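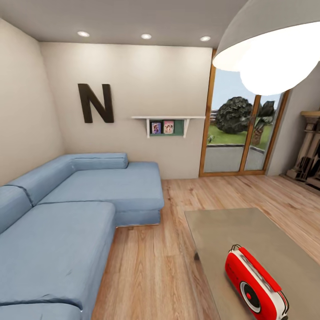 私たちについて

Gedora(ゲドラ)のページを開いてくださって、ありがとうございます。私たちは、職場で人の話を聞くこと、そして言いにくいことをきちんと伝えることを、みなさんと一緒に練習している小さな研修会社です。会社案内というと沿革と代表あいさつがきれいに並んでいるものですが、うちの場合はどうしても話が長くなります。お茶でも飲みながら、お時間のあるときに読んでいただければうれしいです。

はじまりのこと

Gedoraを立ち上げたのは、チュクエメカ・ハルナ(Chukwuemeka Haruna)とミハリス・ガバラス(Michalis Gavalas)の2人です。もともと2人は同じ物流会社で働いていて、ハルナは倉庫の現場責任者、ガバラスは人事の担当でした。部署が違うので普段はほとんど顔を合わせなかったのですが、ある年の3月、繁忙期のまっただ中に現場の若い人が続けて辞めてしまい、その面談の席で初めてじっくり話をしたそうです。

辞めていく人たちの話を聞いていると、仕事がきついという声よりも、「相談したのに返事がなかった」「何を直せばいいのか最後まで言ってもらえなかった」という声のほうがずっと多かったといいます。ハルナにとっては耳の痛い話でした。自分では毎朝声をかけていたし、冗談も言っていたし、チームの雰囲気はいいほうだと思い込んでいたからです。今でも講座の初回にはこの話をするのですが、何度話しても少し声が小さくなります。

それから2人は、昼休みの会議室を借りて、面談の練習会を始めました。上司役と部下役に分かれて、実際にあった場面をもう一度やってみるだけの、ごく素朴な会です。最初は参加者が6人。お弁当を持ち寄って、うまく言えなかったところを笑いながらやり直していたのが、そのままGedoraの講座の原型になっています(お弁当の習慣だけは、オンライン受講の方が増えてなくなってしまいました。ちょっと残念です)。

いま行っていること

中心になっているのは、はじめて部下を持った方に向けた「クラークリー講座(Clerkley)」です。1対1の面談の進め方、仕事の頼み方、注意の仕方、それから意外に要望の多い「ほめ方」を、半日ずつ、間をあけて学んでいただきます。間をあけるのは、教わったことを一度職場で試してから戻ってきてほしいからで、2回目の冒頭はたいてい「やってみたけれど全然うまくいきませんでした」という報告会になります。私たちはこの時間がいちばん好きです。

もうひとつの「グルキエ(Grurkier)」は、チーム全員で受けていただく会議の見直しプログラムです。ふだんの定例会議に講師が1人お邪魔して、まずは黙って聞かせていただきます。誰がよく話しているか、質問のあとに何秒くらい待っているか、決まったことがその場で確認されているか。そういった細かいことを書きとめて、あとでみなさんと一緒に眺めながら、次の会議で変えてみることをひとつだけ選びます。欲張っていくつも選びたくなるお気持ちはよくわかるのですが、ここはどうかひとつでお願いしています!

クラークリー講座を修了された方は、おかげさまで300人になりました。製造業、介護施設、市場の仲卸さん、学習塾と、お仕事は本当にさまざまです。業種が違えば言葉づかいも間の取り方も違うので、こちらが教わることも多く、教材は毎年どこかしら書き直しています。

講師とスタッフ

現在、講師と事務局を合わせて27人が働いています。講師は全員、どこかの職場で人をまとめる立場を経験してきました。元看護師長もいれば、料理長だった者も、少年サッカーの監督を今も続けている者もいます。話し上手ばかりかというとそうでもなく、緊張すると早口になる者、板書の字がどうしても右に上がっていく者など、いろいろです。

講座の前には必ず、担当講師がお電話かオンラインでお話をうかがいます。アンケート用紙だけではわからないことが多いので、少しお時間をいただきますが、ご協力いただけると助かります。お困りごとがまだはっきりしていない段階でも、「なんとなく朝礼が静かすぎる」くらいのお話からでかまいません。

大切にしている約束

研修の中でお聞きしたことは、ご本人の了解なしに会社へお伝えすることはありません。ご依頼主が人事部の方であっても同じです。この点は最初のお打ち合わせでご説明し、ご納得いただいてからお引き受けしています。また、受講された方に点数や順位をつけることもしていません。評価の材料がほしいというご相談をいただくこともあり、そのときは時間をかけてお話しして、別の会社さんをご紹介する場合もあります。

教材「Wu」について

受講者のみなさんにお渡ししている小さなノートを、私たちはWu(ウー)と呼んでいます。誰かの話を聞いているときにガバラスがよく「うー」とうなるので、社内でそう呼ぶうちに正式な名前になってしまいました。左のページに相手の言った言葉をそのまま、右のページに自分が思ったことを書く、それだけのノートです。使い切った方には新しいものをお送りしていますので、遠慮なく事務局までお知らせください。

お問い合わせ

ご相談やお見積もりは無料です。お問い合わせフォームからお送りいただければ、事務局の者が順番にお返事いたします。お電話は午前10時から午後5時まで。昼どきは人が少なく、お待たせしてしまうことがあります。講座の見学も随時受け付けておりますので、ご希望の方はフォームの備考欄に「見学希望」とお書き添えください。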